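How to turn two small tables into one good worktable

When we moved into the flat I wanted one enormous table. I had it all worked out in my head: two metres of clear top, sewing at one end, letters and bills at the other, and enough space in the middle to spread out a pattern or wrap a birthday present without kneeling on the floor. Then I measured the stairwell, which has a nasty bend at the second landing, and that was the end of the enormous table.

What we have instead is two ordinary tables pushed together, and after a whole winter of using them I'm rather fond of the arrangement. You can get them up any staircase, you can pull them apart when people come for dinner, and if you ruin one top with glue you've still got the other. It does take a bit of care to set up, though, so I've written down how I go about it.

What you'll need

Two tables of more or less the same height
A tape measure and a spirit level
A few felt pads, or some thick card
A soft cloth and a drop of washing-up liquid
A desk lamp with a bendy neck
A couple of stick-on cable clips

Choosing the tables

Height matters most. Ours came from different places (one is an Ekwood, bought new, and the other I had from Jonas Mayrhofer downstairs when he cleared out his study), and they were 2 mm apart, which you'd think would be nothing at all. You can feel it every time you slide a sheet of paper across! Small differences like that are easily put right with felt, but I wouldn't try to rescue a gap the width of a finger.

The tops needn't match perfectly. If one is a little deeper than the other, line up the edges on the side where you sit and let the far side look after itself.

Pushing them together

Clear the floor first and give it a good sweep, as a bit of grit under one foot will have you scratching your head for half an hour. Put the first table where you want it and level it. Only then bring up the second one, slowly, lifting it and setting it down a hand's width away before easing it in.

Run your palm across the join in three or four places. Where you feel a step, slip a felt pad under the nearest leg on the low side and try again. I buy the Gruber pads, 12 to a packet, and got through more than half a packet the first time. Card folded over does just as well while you're working out how much you need.

You'll always have a thin line between the two tops, and I've stopped minding it. Pins and crumbs do find their way in, so I run an old bank card along it every so often. Some people put tape over the join. I tried that in October and spent a long evening picking off the sticky leftovers, so I can't recommend it.

Wiping down

White tops show everything. A damp cloth with a drop of washing-up liquid, then a dry one straight after, is all ours get, and it takes me less time than boiling the kettle. Leave pencil marks for a soft rubber. Please keep scouring powder well away, it dulls the surface and you won't get it back.

Finding a home for the lamp

The lamp goes towards the back of one table, well clear of the join, so that the base sits flat and you keep the whole front for your work. If you write with your right hand, have the light coming from your left, and the other way about for left-handers.

Stand the base first, then bend the neck. I hold the base down with one hand while I do it, because a stiff neck can tip a light lamp right over. A deep curve brings the shade down nicely low for close work, and you can straighten it out again for general light.

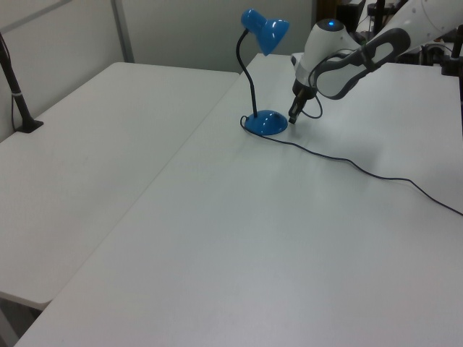 The blue lamp towards the back, with its cord running off to the right.

Now for the cord. Take it off the side of the table nearest the socket, never across the join and never over the part where you rest your arms. Leave a little slack near the base so you can nudge the lamp about, and put one clip under the table edge and another halfway down the leg. Trullex clips have held well for me, provided I press each one for a full 15 seconds and let it rest overnight before hanging anything on it.

Last of all, sit down at it for an evening before you put anything else on top. I moved my lamp twice and my chair once, and the pot of pens I'd been so looking forward to ended up on the windowsill.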